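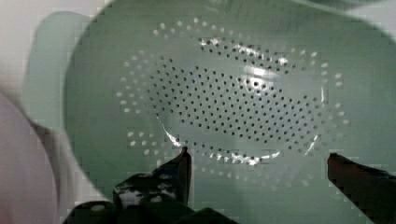 Print E-mail

3.2 Draining and residual water

Kitchen colanders are sold by diameter and capacity, and the pattern of the holes is seldom reported. We compared bowls in which the holes are confined to the floor with bowls that carry a second band of holes on the side wall (Figure 2). The oval bowl in Figure 2 is of the second type: the floor holes are small, round and closely spaced in diagonal rows, and the outer ring sits higher on the slope.

Figure 2. Colander with a perforated floor and an outer ring of holes on the side wall, viewed from above.

Each trial used 3000 g of tap water and one portion of cooked short pasta, poured in a single motion from the same pot. The Grisdale and Menzies bowls have floor holes only. The Huleo and Rurnell bowls have both. After pouring, each bowl was left on a rack in the sink for 30 seconds and then weighed with its contents. The dry weight of the bowl and the weight of the pasta, measured separately after blotting, were subtracted to give the residual water. Bowls were dried with a cotton towel between trials.

Floor-only bowls held more water at the 30-second mark. Most of it was found under the pasta, where pieces lying flat had covered the holes. In bowls with a side ring, water that backed up during the pour left through the wall before reaching the rim. Overflow at the rim was recorded in 2 trials, both with the Menzies bowl. Across all bowls, 93 percent of trials ended with no pasta lodged in a hole.

Rinsing gave a less clear result. Starch film stayed on the floor of every bowl when washing was delayed until the evening, and the side ring was harder to wipe clean than the floor because the cloth slid along the slope. A soft brush worked on both areas. We did not test dishwashers.

Shape had a smaller effect than expected. Oval bowls rested more steadily across a narrow sink, but their draining times overlapped with those of the round bowls. Rice and small grains are treated in Section 3.3, where hole size matters more than hole position.

Print E-mail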